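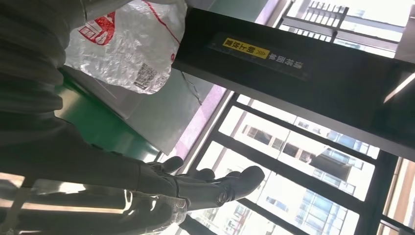 Plastic bag with red print and a QR code.

Features > Books & Publishing > Small Presses

A picture book press at the end of the bus line

Flillano prints two titles a year. It has done so since it opened in a former shoe shop in Drevitstead, and the people who run it have no plans to do more. The front room sells the books. The back room is where they get laid out, argued over, proofed and packed for the mail.

Every book is 32 pages, the standard length for the form, and every one is written for children between three and seven. What sets the list apart is that most of the stories begin as spoken ones. The press holds an open evening each month where anyone can come in and tell a story aloud, without notes, to whoever turns up. If the children in the room are still listening at the end, the teller is invited back. If the story holds up a second time, the press asks for a written version.

The written version is usually worse. The editors say this freely, and much of their work is getting it back to what it was in the room. People who tell a story well tend to add things when they sit down at a keyboard. They explain why the fox is sad. They give the grandmother a job. A story that took four minutes to tell arrives as nine typed pages, and a picture book text at Flillano rarely goes over 500 words.

So the cutting starts. A text goes through several rounds before an illustrator sees it, and the editors read each draft aloud with a stopwatch on the table. They cut anything a picture could carry. Colors go, and so do most descriptions of weather and nearly all descriptions of faces. One recent title, The Goat on the Ferry, came down to 158 words. It is the shortest book the press has done and it has sold better than any of the others.

The illustrator comes in next, and at this press the author and illustrator normally meet. That is less common than readers might think. At many larger publishers the two are kept apart and everything passes through an editor. Flillano tried that with its first few books and gave it up. The town is small, and the author and the illustrator would run into each other at the bakery and talk about the book anyway.

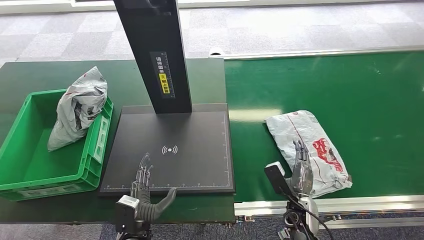

Meetings have their own problems. Authors often have a fixed idea of what a character looks like, and the illustrator has to be left alone long enough to find another one. The rule now is one long meeting before any sketches, then nothing until the full set of rough drawings is ready. After that everyone can say what they like.

Roughs are pinned along the wall in page order, sixteen spreads counting the endpapers, and stay up for a couple of weeks. The editors are looking mainly at page turns. A question on the right-hand page should be answered after the turn and not before it. A quiet spread ought to come ahead of a loud one. If two spreads in a row have the same shape, with a big figure on the left and a small one on the right, one gets redrawn. Authors sometimes rewrite at this stage too, and a line that was needed in the typed draft is often dropped once the drawing is on the wall.

The dummy follows. This is a full-size mock-up, folded and stapled by hand, and it goes out to be read to children. A kindergarten class gets it first, then a library group. Nobody asks the children what they think of it, on the grounds that most will say it was good. The reader marks the pages where they fidget. A page with three marks goes back to the wall.

Printing is done by Horobets, a family firm that started with seed catalogs and wedding invitations and still does both. It has printed every Flillano title so far. The first run is normally small, and the press reprints when stock gets low – a slower and more expensive way to do it, but the back room has only so much shelf space. Paper is the largest single cost. The editors moved to an uncoated stock a few years ago after illustrators complained that their watercolors looked too shiny, and the change meant learning again how dark a blue could go before it turned to mud.

Proofs take up more of the schedule than anyone outside the trade would guess. Skin tones are checked, then grays, then the black of the type against whatever sits behind it. One book about a night train went through five sets. The final set was still a little green in the station scene, and it was passed because the illustrator had come to like it.

Money is tight, as it is for most presses this size. A hardcover sells for 20 dollars in the shop, and a good part of that is gone before the book leaves the printer. School visits help. So does the rental of original artwork to libraries for display, which started by accident when a branch library asked to borrow a set of paintings and offered to pay. The press now has 70 framed pieces in circulation, and they come home now and then for new glass.

The other steady source of income is Kolska, a set of activity sheets and coloring pages drawn by the same illustrators. Each one extends a book in some small way, with a map of the goat's island, say, or a blank ferry ticket to fill in. Teachers order them in bulk. The editors were doubtful at first and worried the sheets would look like leftovers. They now plan them alongside the book, and an illustrator's contract covers both.

Submissions are open all year, though the press prefers people to come and tell the story first. Those who live too far away can send a recording. It should be a single take, under six minutes, with no music. Typed manuscripts are read as well, only more slowly, and a reply can take until the following season. Rhyming texts are welcome but are held to a hard standard, and a forced rhyme in the first verse generally settles the matter. Illustrators should send a few finished pieces along with some rough ones. The editors would like to see the same character drawn several times from different sides, doing ordinary things such as getting up from a chair.

The next two books are both under way. One is a story about a girl who delivers eggs to the wrong houses, due out in June. The other has no title yet. It concerns a lighthouse and a lost mitten, and at last report the roughs were still on the wall, with the ninth spread missing.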